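An Evening of Simulated Cooking at the Kidedow Open Day

I have now spent most of a Tuesday evening watching a robot work in a kitchen that doesn't exist, and I'd go back tomorrow.

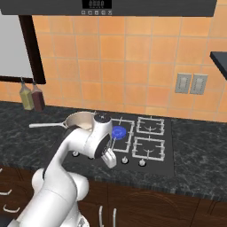 The simulated kitchen at Kidedow, gripper down by the stove knobs and one burner lit.

A little background. Kidedow is a workshop and lab space out past the rail yard, in the long building that used to be the Kubíček furniture warehouse (the name is still painted on the side, very faded). Twice a year they open the doors and let regular people wander through. I'd missed the last one because I had the wrong week in my head, so this time I put it on the fridge in big letters.

I got there at 6 and the parking lot was already full. I ended up two streets over, next to a tire place, and walked back in the drizzle. The sign at the entrance said 400 people had signed up, and I believe it. The line for coffee went past the coat racks.

Most folks headed straight for the big hall where the warehouse carts were zipping around. I did too, for a bit! They're fun, and there was a kid next to me who named every single one of them. But it was loud and warm in there, so I wandered down the hallway and found the Gremanov room, which had folding chairs, a big screen and air I could breathe. I sat down planning to stay five minutes. I stayed for both sessions.

Gremanov is the team that does kitchen tasks in simulation. The idea is that you practice in a computer kitchen first, where nobody's eyebrows are at risk. They call their setup Jivport, which sounds to me like a small airport, and it has 34 kitchens in it. The one they used for the first session had orange-peach tiles on the wall and a dark granite counter, and I was weirdly jealous of the tiles. My grandmother had something close to that color in her kitchen and I've never been able to find it since.

The job for the night was the stove. That's it – knobs and burners. I'll admit I thought this would be dull. You turn a knob, the flame comes on, what's to see? But when you sit and watch an arm try to do it, you start noticing how much your own hand does without asking you. You have to come in at the right spot, get a grip on something small and round, and then twist without sliding off. Add a saucepan near the back with a long handle sticking out to the side and now there's something to bump into as well.

The presenter had the audience vote on which knob went with which burner, and we got it wrong! A whole room of grown people who cook dinner every night. There are five knobs on that stove and only four burners, which started a long side conversation behind me about what the extra one could be for. I didn't hear how that ended. I've been burned (ha) by my own stove enough times that I've got a dot of nail polish on the knob for the back left, so I felt a lot of sympathy for the robot.

What I liked best was that they showed us the bad tries. They played a long reel of them, sped up, with the gripper closing on thin air or nudging a knob and sliding right off. The team said they'd run 3000 attempts for this one task before they felt okay about showing it to visitors. People laughed at first and then got kind of invested. There was one try where it nearly had it and the whole room went "ohhh," like at a ball game.

During questions, somebody asked when they could have one at home, and the answer was a very polite version of "don't hold your breath." I asked whether the simulated stove ever runs out of gas. It does not. I asked a second question about whether they could add a cat, and got a laugh, and then a pretty serious answer about moving obstacles that I only half followed.

A few practical notes if you're thinking of going to the next one. Entry is free but you do need to sign up. The chairs in the Gremanov room are hard, so bring a sweater to sit on. The food truck was out of everything except pretzels by 8, and the pretzels were good. Parking is a mess, take the bus.

I missed the talk on the carts completely, so if anyone went to that, tell me about it in the comments. I'd also like to know where to buy orange-peach tile.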